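Rilitance Shows Robot Arm That Learns Pushing from Short Spoken Commands

Research method needs fewer demonstrations per command, team reports

ITSTEAD, March — Rilitance, a robotics research company in Itstead, today presented results from a new method for teaching a robot arm to move objects by pushing, guided by plain spoken commands. The method is named Tamayo. It was developed together with the Pludeck Laboratory and was tested on a table-top task with small colored blocks.

In the task, a person gives a short command, for example "push the green cylinder toward the heart" or "separate the two red blocks." The arm has no fingers. It carries only a straight rod, and it must reach the goal by touching the blocks from the side. Pushing looks simple, but small errors grow quickly. A block can turn under the rod, or slide against its neighbor and take it along.

"With a grasp, you close the fingers and the object is yours," said Segundo Quintero, head of research at Rilitance. "With a push, you have to correct all the time. We wanted a method which learns these corrections, and which understands that the person may change the command in the middle of the movement."

Most methods of this type learn from complete demonstrations, each one made for one command. Tamayo works in a different order. Operators first move the blocks freely for long periods, without any list of commands. Later, other people watch parts of the recordings and write down which command would fit each part. The same recording can receive several commands, so every hour of operator work is used more than once.

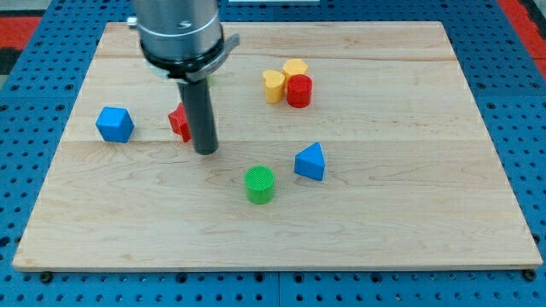 The Tamayo test setup, with the pushing rod over a maple board and blocks in red, yellow, blue and green.

For this study the team collected 308 recordings, and the people who labeled them wrote 1,434 different commands. After training, the arm completed 94 percent of the short commands, where one block must be moved to one place. For longer commands, where the arm must bring several blocks into a group or a line, the result was 70 percent. A trial was counted as complete only if the blocks stayed at the goal after the rod moved away.

The team also reports where the method is still weak. The most common failure was with blocks standing close together, when the command asked to move only one of them. The heart shape was also harder than the cylinders, as it turns easily if the rod touches one side of the point. The present results are for one board and one set of blocks, and the researchers do not claim yet that they apply to other surfaces.

"The blocks are a small world, and this is the reason we like them," said Walter Taipe, who leads the data work at the Pludeck Laboratory. "When something goes wrong, we can find the moment in the recording and understand it. In a full kitchen this would take us days."

In the next phase, the partners will test commands given during the movement by two people in turn — a situation which is usual in shared work places. They also plan to repeat the study with boards of different friction.

A technical report with the full table of results, including all failed trials, is available from Rilitance on request. Visits to the laboratory in Itstead can be arranged for journalists on Tuesday afternoons.

About Rilitance
Rilitance develops learning methods for robot arms in light assembly and sorting. The company works with research partners on open test tasks and publishes its evaluation procedures.

Press contact: Rilitance Communications, Itstead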